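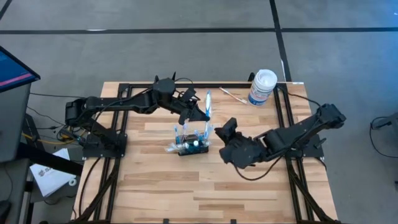 Figure 2. Bathroom articles of the kind covered by the household survey.

3.2 Storage and replacement

Of the 1762 households approached in Golob and Valton, 1053 returned a usable form. Respondents gave the month in which each toothbrush was last replaced and where it was kept. Answers naming only a season were coded as missing – 319 forms were affected. Replacement intervals were longer in Golob, and the gap remained after adjusting for household size (Shim, Table 2).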